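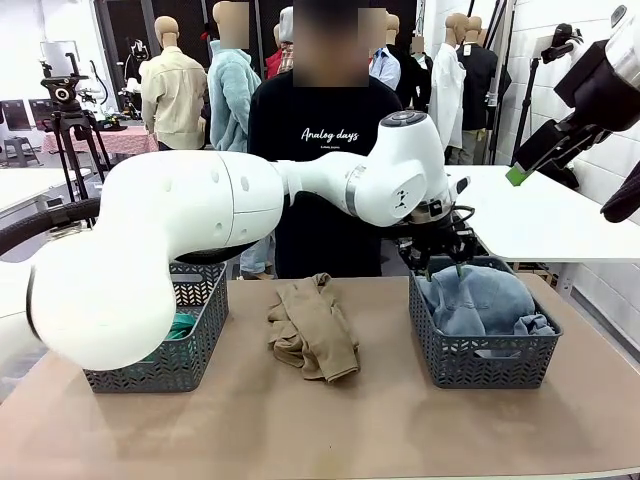

Page 9 of 281

Prornodbridge Community Help > Home and Laundry > Washing

Dark indigo transfers to lighter items in a mixed load

Posted by tanguy_flats, 24/08/2021

I run a Soltine 2121 front loader, cold water supply only, medium-hard water. Since May the lighter denim has been coming out with a gray-blue cast, worst along the seams and pocket edges. The dark pairs are all more than a year old, so I had assumed they were done bleeding. Program is Cottons 40 C, 1400 rpm, liquid detergent at the full line on the cap. Drum is filled to within a hand's width of the top.

Two things I would like to know. Is this dye transfer or detergent residue? And can the cast be removed without bleaching out the original color?

hardwater_ed

Probably dye transfer, but test before treating. Wet a white cotton cloth with warm water and rub it hard on the affected seam for a minute. Blue on the cloth means loose dye. A chalky or slippery feel with no color on the cloth points to residue.

Indigo sits mostly on the outside of the yarn and comes off by abrasion for the whole life of the garment, so age is no guarantee. Your load size makes it worse. A packed drum rubs more and rinses less.

Settings I would change:
Temperature to 30 C.
Spin to 800 rpm.
Drum half to two thirds full.
Darks in a separate load, inside out, zippers closed.
Extra rinse on.

For the existing cast, soak in cool water with oxygen bleach (the color-safe powder, not chlorine) at the dose on the package for two hours, then wash alone. Try it on an inside hem first. Repeat once if needed. If the items have been through a hot dryer, expect a partial result.

prerkska_2822

Just use vinegar. Half a cup in the drum sets the dye and you won't have the problem again. Works on mine.

lint_trap

Vinegar does not set indigo. It can help with mineral deposits, but regular use is hard on some door seals, so check the manual for your model.

I agree with the settings above. I would add that color catcher sheets pick up dye that is already in the water. They do nothing about dark fabric rubbing directly against light fabric, and seams and pocket edges are where that shows first. Also check the standing time. A damp mixed load left in the drum overnight will mark at every contact point, whatever program you ran. Take it out when the cycle ends and hang the light pairs separately.

Thread status: open, 3 replies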